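Rimness withdraws 429 garment-handling recordings after exposure fault in gripper camera

Hendwood, April - Rimness has withdrawn 429 recordings from its garment-handling set after finding that a camera fitted to one of its hand-held grippers had been storing severely underexposed pictures. The recordings were made at the company's Hendwood office and were due to be used in training the Flestero folding arm.

The fault affected the gripper camera only. Head camera pictures from the same sessions are correctly exposed, and the position data has passed its checks. A recording is normally accepted only when all views are usable, so the whole of each affected session has been taken out.

The cause was traced to a settings file supplied with a software update. The file fixed the shutter time at a value meant for bench tests under a strong lamp and turned off automatic gain. The camera continued to report a healthy status, as the check in use at the time confirmed that frames were arriving at the right rate but did not measure how bright they were.

Garment work, Hendwood: two head camera views, followed by one from a gripper camera.
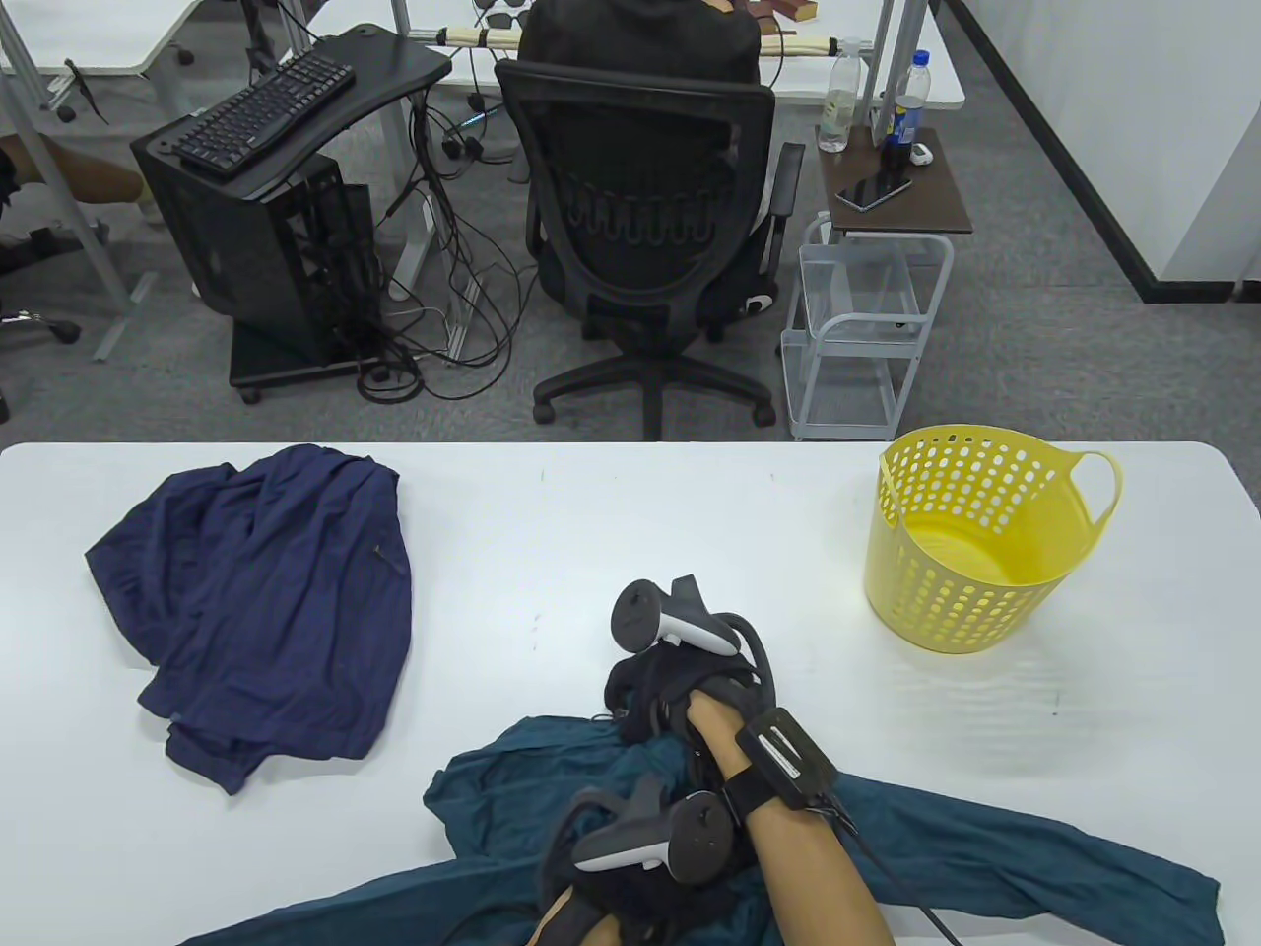
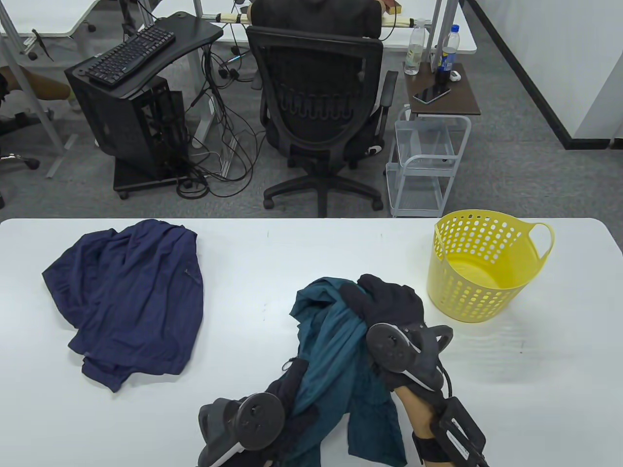
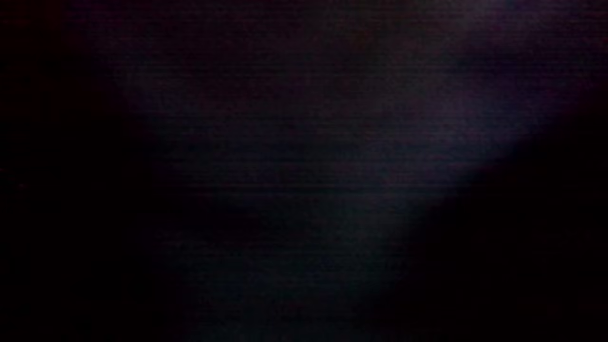 Amna Arain said the frame rate check had given a false sense of security and should have been joined by a brightness check from the start. She added that a model trained on such material could learn to ignore the gripper view altogether, and that an arm in that state might close on a sleeve it had not located - or on a hand.

No injury has been reported. As a precaution, Shevchuk, which operates the Flestero arm on a trial basis, has been asked to return to the previous model version. That version was trained before the update and contains none of the withdrawn material. Until further notice the trial arm will run at 40 per cent of its normal speed, with a guard in place.

Rimness has made three changes. The shutter setting has been returned to automatic on all grippers. Each session now begins with 25 test frames per camera, and recording is blocked if the average brightness falls below a set limit. The same limit is applied again when files are copied to the server.

Of the withdrawn recordings, 206 will be kept for head camera work and labelled accordingly. The remainder will be repeated. Brightening the dark pictures by software was tried and rejected, as it mostly raised the noise.

Zihan Duan will handle requests from sites that received the faulty settings file. Sites should stop recording with the affected grippers until the corrected file has been loaded and the test frames have been checked by eye.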